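那块布是跟篮子一起来的，至少我搬进来的时候它们已经在一起了。

房子在乔特维尔，楼上住着房东因绍拉尔德太太，楼下是我和美京。房东把房间叫作“带家具”，家具里包括一张白桌子、一排浅色木架子、灰地毯，还有这只篮子。租约附件的物品清单写得很细，连门后的挂钩都有一行，第13项写的是：“篮子，一只，含布。”

含布。好像买饺子含醋。

我问过因绍拉尔德太太，这布是做什么用的。她在楼梯上想了一会儿，说以前的房客用得挺好。我又问以前的房客用它做什么。她说年轻人问题真多，然后上楼去了，从此每次见我都走得比平时快。

布是淡紫色的，偏灰，具体叫什么颜色，我和美京没有谈拢。她说是薰衣草，我说是洗坏了的紫。我们还试着讨论过它是桌布、披肩还是窗帘的一部分，每一种都有道理，每一种都差一点。当桌布短了，当披肩又显得披的人刚从理发店逃出来。美京披过一回，去开门收包裹，送货的人问她需不需要帮忙叫谁。

于是布回到篮子里，篮子回到桌上，一直那样放着。

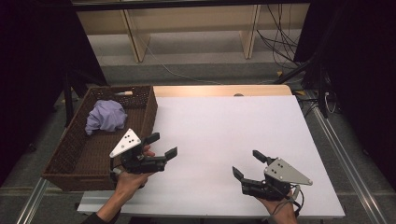 *桌子左边的篮子和布。边上那根细的，我至今认为是笔。*

## 叠法之争

五月里特立尼达来住了几天。特立尼达·贝尔加拉是美京的大学同学，在柯克比的一家酒店管客房，叠毛巾是吃饭的本事。她进门把箱子一放，鞋还没脱完，就看见了篮子。

“谁把它扔成这样的？”

我说没有人扔它，它就是这样的。

“布没有‘就是这样’的。”特立尼达说，“布只有叠过的和没叠过的。”

她把布拎出来抖开，在白桌子上铺平，用手掌从中间往外推，推得桌子吱吱响。对折，再对折，边对着边，角对着角，最后得到一个方块，端端正正放回篮子正中间。那一整天我都不敢从桌子旁边大步走过。篮子看上去像酒店的，我们看上去像没付钱的。

美京倒没说什么。她的脾气是当面不说，晚上起来喝水的时候再说，而且不是用嘴说。第二天早上，方块没有了，布又团成一堆，堆得比原先还高一点，一圈一圈的褶子朝外散开。

特立尼达端着咖啡看了很久。

“有老鼠？”她问。

“没有老鼠。”美京说。

“那就是有人。”

“可能是布自己想松快松快。”美京说，低头往面包上抹黄油，抹得非常仔细。

特立尼达又叠了一次，这回是三折，她说三折在她们行业里叫“客人不会碰”。当天夜里客人就碰了。后来又有卷成筒的、折成扇子的，还有一回据说是天鹅。天鹅我没看出来，只看见一个东西歪着脖子，从篮子边上往外探，像是在等公共汽车。我对特立尼达说很像，她问我像什么，我说像你说的那个。

这期间我保持中立，也就是说，两边都嫌我没用。

## 洗衣粉

我提出过一个建议，后来很后悔：既然叠和团都有人不满意，不如先洗一洗。

家里的洗衣粉是美京买的，牌子叫Drundosora，盒子上印着一座雪山，说明书有6种语言，没有一种是我们会的。特立尼达的专业意见是用量减半。美京的意见是她买的洗衣粉她知道。我的意见没有人问。机器定了90分钟，三个人搬了椅子坐在跟前等，中间特立尼达讲了酒店里一个客人偷熨斗的事，讲到一半发现美京就是从那种客人手里买的二手熨斗，后半截便讲得十分含糊。

洗完了，我的判断是一点都没变。美京说亮了。特立尼达说硬了。两个人都把布递给我摸，我摸了，说确实，她们都很高兴，过了一会儿才想起来问我确实什么。

楼上的因绍拉尔德太太听见机器响，下来站在门口，看见布挂在椅背上，脸色不太好。

“你们洗了它？”

“不能洗吗？”

“能洗。”她说，“只是以前没有人洗过。”

我们三个人都看了看自己的手。

她进来，亲自把布收进篮子。她既不叠也不团，抓住中间一提，往下一放，手指在里面搅了两下，像给鸡窝换草。布鼓在那儿，上面高出篮沿，下面从提手的洞里露出来一截。特立尼达张了张嘴。我看得出来她想说“角”字。

“这样才对。”因绍拉尔德太太说。

“为什么这样才对？”美京问。

“省得篮子看着空。”
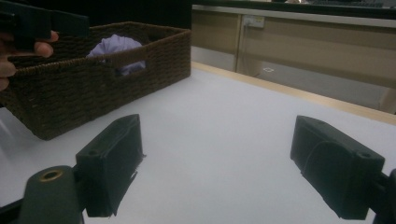
## 走的那天

特立尼达改了两次票，最后还是走了。她收拾箱子的时候，所有衣服都是竖着插进去的，一件挨一件，像档案馆。美京坐在床沿上给她递袜子，递得很慢。

“你那个叠法，”特立尼达说，“我是说你晚上那个叠法，是从里往外拧，还是一把抓？”

美京说什么晚上。

“我就是问问。那个褶子打得挺匀的，我在单位试过，打不出来。”

“在哪个单位试的，你不是一直在这儿吗。”

“用你们家枕巾试的。”

美京想了想，承认是先从四个角往里收，收到一半松手，让它自己塌下去，塌完再拨两下。特立尼达要她演示一遍，她就把布拿出来演示了一遍。第二遍是特立尼达做的，塌得有点偏。第三遍好些。我在旁边说车还有二十分钟，两个人都没理我，一个说你手腕太紧，一个说你这布洗硬了不能怪我手腕。

最后是打出租车去的车站，车费我付的，理由是我没有参与叠布。

特立尼达走后，篮子里的布是她塌的那一堆。我注意看了几天，早上是那样，晚上还是那样，美京喝水就是喝水。有一次我打扫桌子，不小心把篮子碰歪了，布滑下去一角，我伸手想整理，美京在屋子那头说：“别动。”

我就没动。

七月初因绍拉尔德太太送来新租约，让我们续一年，房租涨了一点，附件又打印了一遍。我翻到第13项，上面的字改过了：“篮子，一只，含布（已洗）。”

我问她括号里的字会不会影响押金。她说要看情况，已经走到第三级楼梯了。

我签了字，用的是篮子边上那支笔。它果然不出水。美京说早告诉过你那不是笔，我说那你说是什么，她说她得给特立尼达打个电话。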